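The Case for the Open Basket

Household advice has long favored the closed hamper. It is sold as the tidy choice, and most new apartments leave a space for one beside the bathroom door. The Fillbridge Housing Office takes a different view, and would ask residents to consider the plain perforated basket in its place.

Our reasons are practical. A lid hides what is waiting to be washed, and small pieces suffer most. Caps, socks and children's hats sink to the bottom of a deep hamper and stay there for weeks. In the shared laundry at Rikley, which serves 27 apartments, the lost property shelf holds far more of these than it does shirts or trousers.

Air matters too. A damp towel shut under a lid will smell by morning. Holes in the sides of a basket do not dry a towel, but they give it a fair chance - and they cost the resident nothing in effort.

There is an objection to be met, namely that open baskets look untidy. We grant it. A household of five in two rooms may well prefer not to see its washing. Yet a basket that is seen is more likely to be emptied, and a smaller load is easier to sort.

Sorting by color

Dark garments should be kept apart from pink and other light colors until they have been washed several times. Soft hats and caps deserve separate handling, as their shape is easily lost under heavier clothes.

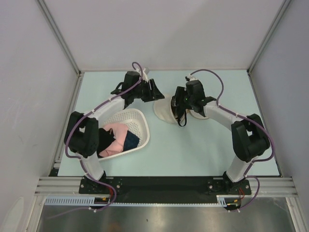 What we ask of landlords

The standard fittings list at Clellavby still specifies a built-in hamper with a hinged lid. We recommend that this item be removed when the list is next revised in October, and that the floor space be left clear for a basket of the resident's own choosing.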